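Melline Home Humidifier and CPAP Supplies - Frequently Asked Questions

Questions about the Melline tabletop humidifier, the Remau heated hose and the fill bottles we sell with them. If yours isn't covered, write to the support desk and put your order number in the subject line.

Can I use the Melline with my CPAP machine?

Yes, as a room humidifier. It does not connect to the CPAP and should not be placed where the mist blows straight at the air intake. Keep it at least 2 feet from the machine. If your CPAP has its own water chamber you can run both, but turn the chamber setting down one step on the first night and see how your nose and throat feel in the morning.

What kind of water should I use?

Distilled. Tap water will work for a night or two if you run out, but minerals collect on the heating plate and leave white dust on furniture. Do not add oils, salts or menthol to the tank. They soften the tank seal, and that damage is not covered under warranty.

How long does a full tank last?

On the low setting a tank runs 17 hours. High uses it up a good deal faster, and most people on high refill once a day. The unit shuts itself off when the water is low and the blue light turns amber.

How often does it need to be cleaned?

Empty and rinse the tank every morning and leave the cap off so it can air out. Once a week, fill it with equal parts white vinegar and water, let it stand for half an hour, then rinse until the smell is gone. Don't put any part of it in the dishwasher.

The filter behind the rear grille should be changed after 900 hours of use. The display shows a small F when it is due. Hold the power button for five seconds to clear the F after you put in the new one.
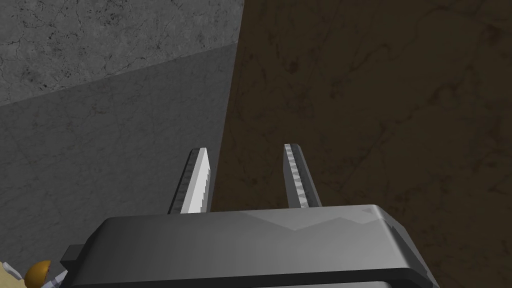 Rendered view, gripper fingers.

Which hose do I need?

The Remau heated hose comes in a standard and a slim size. Standard fits most machines with a 22 mm outlet. Check your machine's manual before ordering the slim - some machines have to be told in the settings menu that a slim hose is attached, and older ones may not have that setting at all.

There is water in my hose in the morning. Is something wrong?

Probably not. Warm, damp air cools on its way through the hose and drops its water. Raise the hose temperature a little, lower the humidity a little, or run the hose under the blanket. Keep the machine lower than your head so any water drains away from the mask.

Is the Melline noisy?

It makes a low fan sound on high and very little on low. A gurgle now and then is air entering the tank. A steady rattle usually means the tank is not seated, so lift it out and set it back down until it clicks.

Can I take it on a plane?

Yes. Empty the tank fully before you pack. The power supply works on 120 and 240 volts, but you will need a plug adapter outside North America.

Do you bill insurance?

No. We can send an itemized receipt for you to submit yourself. Whether a room humidifier or a replacement hose is covered depends on your plan, and some plans ask for a prescription.

Where do orders ship from?

From our warehouse in Sallavico. Orders placed before 2 p.m. go out the same day. We close for inventory for one week in August, and orders placed then ship when we reopen.

What is your return policy?

Unopened items can come back within 30 days. Masks, hoses and filters can't be returned once the seal is broken. Opened humidifiers can be returned if they are faulty - contact us first for a return label.

Who do I contact?

Lingyun Zhong handles returns and warranty claims. Boyang Qian answers questions about fit and settings. Neither can advise on your prescribed pressure, so please call your doctor or equipment provider for that.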